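March, notebook of the headline bot (working name Emar)

Started again at 9:30. Veronica Chiriac joined me for the first hour, then she went back to her own work on Plalico.

State of things from last time: Emar reads the feed of the town news site, takes each headline and looks for a proverb in our list that shares at least two words with it. If it finds one, it posts the proverb with a link to the story. The list has 166 proverbs after I took out the doubles. It was running on my own test account only, nobody follows it except Veronica and me.

Problem 1. The same proverb is coming too often. I looked in the log and "Many hands make light work" was posted nine times. The reason is simple, the words "work" and "make" are in almost every second headline. Also "light", because the council is changing the street lights and the newspaper writes on this all the time.

What I tried:

- Raised the limit from two shared words to three. Now it posts almost nothing. One whole morning of headlines gave a single match, and it was a bad one.
- Put "work", "make", "time" and "day" in the stop list. Better. But then some good proverbs can never match, for example "Time and tide wait for no man" has only "tide", "wait" and "man" left.
- Gave each word a weight, so a rare word counts more than a common one. This is Veronica's idea and I think it is the right one. I counted the words in the old headlines which Jivdale saved for us (thank you to them for not deleting the archive) and used these counts for the weights.

With weights, one rare word like "tide" or "goose" can be enough alone, and three common words are still not enough. I set the limit by hand, reading the results and moving it up and down until I was not ashamed of them.

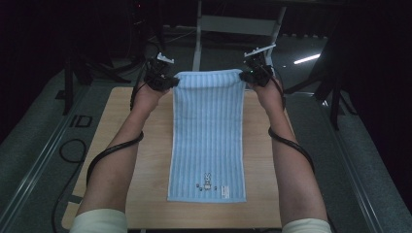
*Light blue striped towel, held at the top corners with the two grippers.*

Problem 2. Serious news. The bot must not make a joke next to a story on an accident or a death. It did this once in the test account, with a house fire and "No smoke without fire", and I was glad it was only the test account. I wrote a block list: if any of the words is in the headline or in the summary, the story is skipped. At the moment the list has 66 words. Veronica says it should be longer and I agree. The word "fire" is difficult, because it also catches "fire station open day", but I prefer to lose the open day.

Also to note: the block list has to run before everything else. In my first version it was running after the match, and when a match was blocked the bot took the next headline with the same proverb already chosen. It took me too long to see this. Two posts came out with a proverb and a link which had no relation at all. One of them was quite funny but I deleted both.

Problem 3. Word endings. "Geese" and "goose" do not match, "stitches" and "stitch" do not match. I tried the small stemmer from the Neagu library. It handles "stitches" well but does nothing with "geese", and it cuts "news" to "new", so every story with the word "news" was matching "A new broom sweeps clean". I made a short table of exceptions by hand. The table is ugly, it lives in the file exceptions.txt, please add to it but keep the alphabetical order.

After lunch I ran the new version on the archive, 126 headlines, without posting. Some results I liked:

- "Bakery on Mill Lane to close at noon on weekdays" gave "Half a loaf is better than none" (by "loaf" in the summary).
- "Farmers ask for early flood warning" gave "Still waters run deep" (by "waters"). Hm. Flood should maybe go in the block list too.
- "Tailor's shop finds new home" gave "A stitch in time saves nine". Good one, by "stitch" in the summary.

And one I did not like: "Council cooks up new parking plan" with "Too many cooks spoil the broth". Here "cooks" is a verb and the bot does not know it. Veronica laughed and says leave it in, readers will think it is on purpose. I left it in.

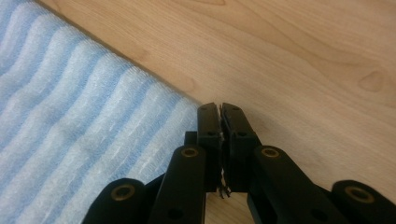 *Both fingers closed, thin dark frayed strand caught between them.*

Posting speed. Before, the bot was posting as soon as it found something, and so three posts came in one minute when the feed refreshed. Now there is a queue. It posts one, waits, and looks at the queue again. If a story is older than one day it is thrown out of the queue - an old headline with a proverb looks strange. A proverb which was used goes to the bottom and can not come back before thirty others were used.

The queue is kept in memory, so on a restart it is lost. For the moment I accept this.

To do:

- Longer block list, Veronica sends me hers from Plalico
- Save the queue in a file
- Check the sources of the older proverbs, a few look like they were made up by somebody
- Write in the account profile that it is a bot, and who to write to if a post is in bad taste
- Ask Jivdale if the feed address will change when they move their site

Stopped at 17:15. Bot is off until the block list is done.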